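Fitriani Ginting would like people to stop calling it training. "Training is what the computers do overnight," she says. "What we do is pick up fruit."

Her group at Osetora has been gathering examples for a learning system called Ngau since December, and by April 2020 it had more than 900 of them. I asked whether that was a lot. She pulled a face. "It depends who's selling it."

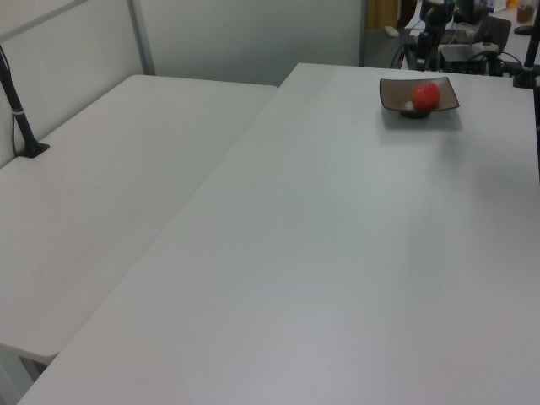
The sales pitch, which I had read on the way in, says Ngau will learn to handle "any household object". Ginting winced when I read it back to her. Most of the examples so far involve a small dish and something round and red. "If you only ever show it one dish, it learns the dish. I'd want 46 kinds of thing before I said 'any', and I'd still want to argue about the word."

She is no kinder about the failures. Of the last 15 attempts she looked through, 13 were kept. The other two were thrown out, and she isn't sure they should have been. "A bad grasp is an example too. We keep tidying up, then wonder why it panics in a real kitchen."

Would she let it loose in hers? "With an apple, maybe. With a glass, no."
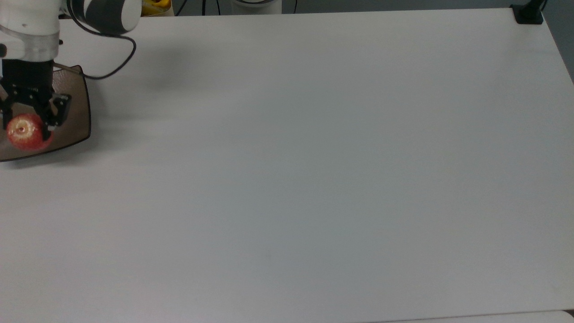

What the rivals say

Grotia, which makes a competing system, told me its own collection was "broad". It did not say how broad.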